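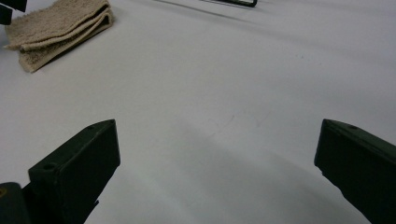 By Mwende Lema, Drellora product desk

The Karska folding table is a 3-foot work surface for laundry rooms, craft corners and small kitchens. It weighs 22 pounds and folds flat for storage.
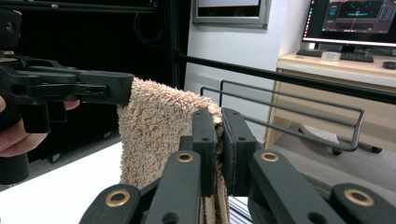 TABLES & WORK SURFACES

The legs lock at two heights. Push the collar down until it clicks, then check the other side before you load the top. Wipe spills with a damp cloth. Bleach will dull the finish, and so will 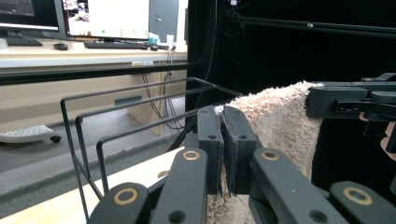

scouring powder. Replacement feet come in packs of 20 and fit the older Samir model too. 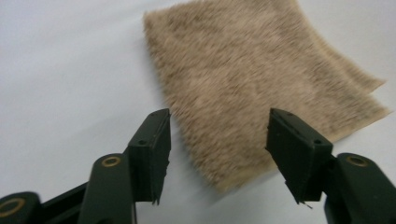 Shipping and returns

Ships from Tristcombe. Returns accepted for 25 days in the original carton.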